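Keeping the squeak out: how a small shop makes modelling dough that lasts

Svatopluk Mikuš has been making modelling dough for children since he was asked to fill in for a sick colleague at a holiday program in Akenby. He had a background in industrial baking and none in toys. He now runs Cudon, a business with 4 staff that supplies preschools, libraries and a few specialty shops.

We met in the front room of the workshop, where he keeps old batches in jars with the date written on the lid. The oldest one still in use is marked 04/05/2025.

"People think dough is flour, salt and water and that's the end of it," he says. "You can make it that way. It will be good for an afternoon. By the next week it's sticky on the outside and has a crust underneath, and the teacher throws it in the garbage."

The usual home recipe is a starch gel with salt dissolved through it. When flour and water are heated together, the starch granules swell and take up water, and the gluten sets enough to hold the mass in one piece. The salt slows mould and also draws moisture, so a salty dough left open on a humid day turns wet on the surface. A dough left open on a dry day does the opposite.

Mikuš adds cream of tartar and a little vegetable oil, as most people do. He also adds glycerine, which holds water in the dough and keeps it flexible. Getting the amount right took him a long time.

"Too little and you've wasted your money. Too much and it has a slippery feel that children don't like. They don't say so. They just put it down and go and do something else."

He cooks every batch in a jacketed kettle he bought secondhand from a sauce maker. The mix goes in cold and is stirred until it pulls away from the wall. He judges the finish by touch, although Vendula Halás, who joined two years ago from a paint laboratory, has been trying to get him to write down a number.

"I measure the torque on the stirrer," Halás says. "When it climbs and then levels off, the starch has done what it's going to do. He says he can tell by the sound. He's usually right, but he takes holidays."

Halás looks after the firmness testing. A flat-ended rod is pressed into a plug of dough at a set speed and the force is recorded. She repeats it after a day, a week and a month. Her notebook has 471 entries, and she says the first 100 are no use to anyone, because she had not yet realized that the temperature of the room was changing her results more than the recipe was.

"In November the bench is cold before the heating comes on," she says. "I'd test first thing and think the batch was too stiff. I'd test the same jar after lunch and it was fine. Now everything sits in a cupboard at one temperature overnight."

Dough, she explains, behaves partly as a solid and partly as a very slow liquid. A ball left on a shelf will keep its shape for the most part but settle into a flat base. A long snake rolled out by a child will droop if it's held up by the middle. What a parent would call softness is really two separate things: how hard you must push before the dough starts to move, and how quickly it flows once it has.

Colour is the other main subject at Cudon. The first range used food colouring, which looked bright and came off on hands. Mikuš changed to pigments, which are fine solid particles that don't dissolve, and the staining mostly stopped. The purple was the exception.

"The purple was a disgrace," he says. "It marked one library's tables, and I went over there myself with a bucket."

The librarian at the other end of that bucket was Oľga Ondrejka, who still orders from him. She uses the dough in a drop-in hour for children under six, and she has opinions about tubs.

"The lids used to be the problem," she says. "If an adult has to lean on a lid to close it, it doesn't get closed. I told him the dough was good and the tub was letting it down. He changed the tub."

She keeps the dough table apart from the other activities, with a plain cloth on it and nothing fluffy nearby. Fibres and sand work their way in and can't be picked out again. Cord and string go on a different table. 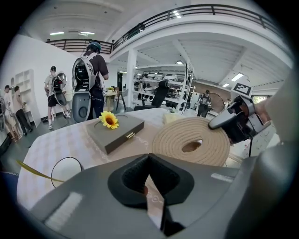
Wheat, and doing without it

The question Mikuš is asked most often is about wheat. Some children can't have it on their hands, and many preschools would like to buy one product for everybody. His wheat-free dough is called Tulia, and he describes it as the hardest thing he has made.

Without gluten, there is nothing stretchy holding the starch together. Rice flour alone gives a dough that cracks at the edges when it's rolled thin. Tulia uses rice flour with tapioca starch and a small amount of xanthan gum, and it has to rest overnight before it is packed.

"We went through almost 605 kilos of rice flour before I was happy to sell any," he says. "My neighbour's compost did very well."

Halás is less sure that it's finished. The current version tests well for a month and then firms up faster than the wheat dough does. She thinks the starch is slowly recrystallizing, the same change that makes bread go stale, and she has a set of jars going with different amounts of tapioca to find out.

For anyone making dough at home, Mikuš has modest advice. Cook it longer than seems right, knead it while it's still warm, and let it cool completely before it goes into a container, otherwise the steam will collect under the lid and wet the top. If it dries out, work in a few drops of water at a time. If it smells sour, throw it away. It should also be kept away from dogs, who will eat it for the salt and can become seriously ill.

He has no plans to sell slime, although shops ask for it regularly. "It's a different material and I don't know enough about it," he says. "I'm still busy with the purple."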